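November, notebook, back at the desk after lunch

Finished the first pass on the Tokarz tapes this morning. Maja talks fast when she gets to the Mitdale years and I had to rewind the part on the boarding house over and over (71 minutes on side one, most of it good). She says her uncle signed for the rooms under Żak, so I've put that in the name index with a question mark until I can check it against the parish list.

Side two is mostly housekeeping – who did the wash, what they paid for coal, the move to Brullport when the cannery hired women. She laughs a lot here and I left the laughs in.
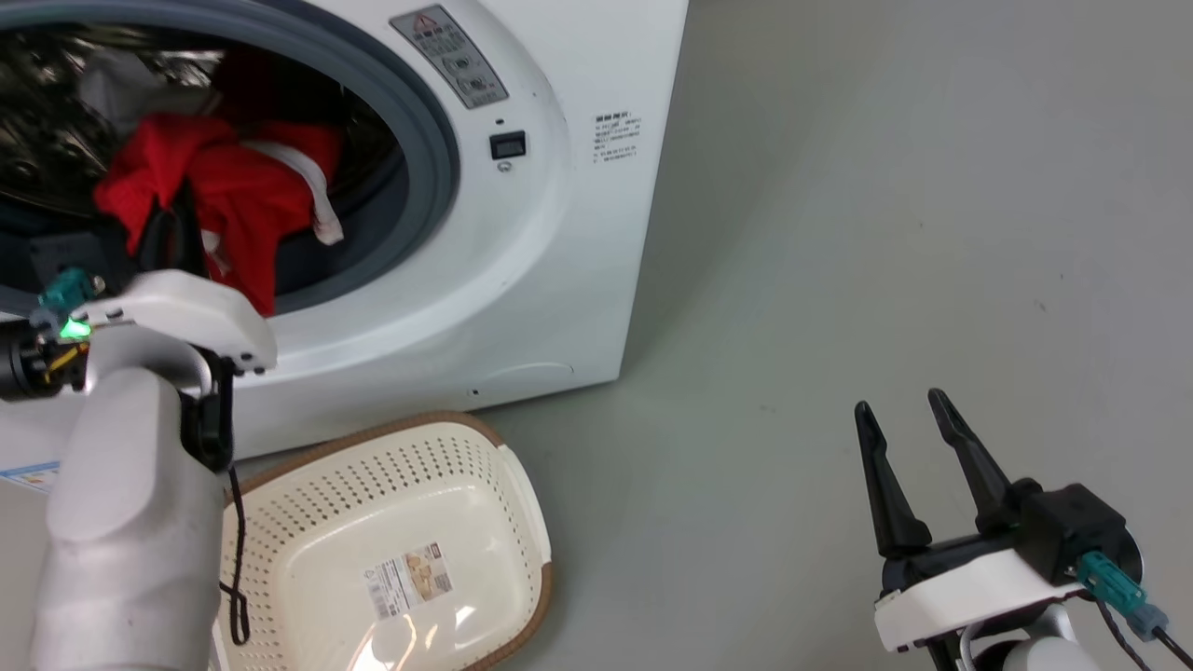 Dragica Todorova's interview is next, 98 pages in the old typed transcript, and pages 56 on are so faint that Skanix just spits out commas. I'll retype those by hand. Dragica, if you read this before I get to you: is it your mother or your aunt on the boat in 1949? The typist has it both ways!

Abstract for Maja still to write. Keep it short this time, family, emigration, work, church, and leave the recipe business for the subject headings. Tape box 410 goes back on the shelf tonight, need a new label.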